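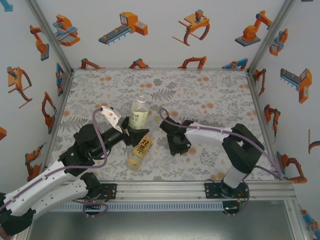 Cable Snag Stops Lastholm's Two-Armed Bottle Handler, and the Fix Is a Good One

The bottle cell at Lastholm is back up after a fault that stopped it in the middle of a run in April, and the crew there could hardly be happier with what they learned from it!

The cell, known in the building as Ren, uses 2 robot arms bolted to one rail to handle drink bottles on a shared tabletop. It had 351 clean cycles behind it when the right arm froze partway through a reach and threw a joint error. The left arm kept going for a moment longer (it wasn't told to wait) and bumped the bottle its partner had been heading for. No one was hurt, and nothing broke.

Telma Cáceres, who was on shift, hit the stop button and pulled the logs. Her first guess was a bad motor. The real cause was the slack in the gripper cable. At full reach with the wrist turned, the loop could catch on the elbow housing, and the controller read the extra drag as a collision.

"The arm did exactly what we'd asked of it, and I love that," said Cáceres. "It felt something pulling and it quit. The part that bothered me was the other arm." 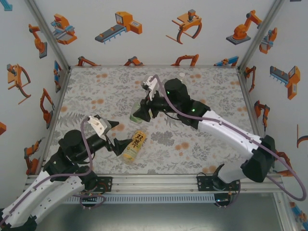
Both arms at work in the bottle cell, with one bottle under the right gripper and one on its side.

That second part took longer to sort out. Each arm had its own safety stop, but the link between the two was handled in software by a scheduler called Pleltura, which checked in only at the end of each move. Songül Yaman rewrote it so that a fault on either side now halts both arms within 40 milliseconds. She also added a limit on wrist rotation when an arm is stretched out, so the cable has less chance to wander.

Sibusiso Sibiya is now running the cell toward a target of 1000 cycles with the new settings, and so far he has had no repeat of the fault. He still wants the cables clipped closer to the links, and Dakirier, which supplies the mounting parts, is sending a few clip styles to try.

Anyone else running paired arms can ask Yaman for her notes on the shared stop. She's glad to send them, log files and all.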